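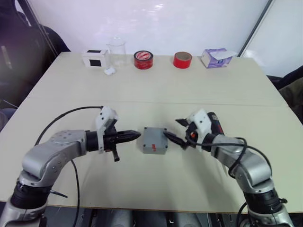
Mesa Futano: duas peças, um tampo claro

Comprei a Futano em fevereiro e uso-a todos os dias desde então. São duas mesas iguais que se encostam uma à outra. Tenho uma contra a parede e a outra à frente, e o conjunto serve de bancada para quase tudo.

O tampo é creme claro. Escolhi esta cor por causa da luz e não me arrependo: uma peça pequena ou um parafuso caído encontram-se logo. A caixinha cinzenta com tampa, que costumo deixar no meio, também se vê bem de qualquer lado da sala. O reverso é que as marcas de caneta aparecem todas. Saem com um pano húmido, se não ficarem de um dia para o outro.

A junta entre as duas mesas é uma linha direita e discreta. Nivelar as pernas levou-me 14 minutos — as instruções falam em 5. Convém repetir o ajuste quando se muda a mesa de sítio.

A fila de coisas do dia a dia fica arrumada ao longo da borda do fundo e deixa livre o resto da profundidade. Para quem tem uma sala estreita, uma só mesa pode chegar.

Preço: 167 euros cada uma, na loja da Fleltira em Datville. A entrega foi paga à parte e chegou no prazo.

Voltava a comprar, mas pedia pés com regulação mais firme.

Ognjen Dervishi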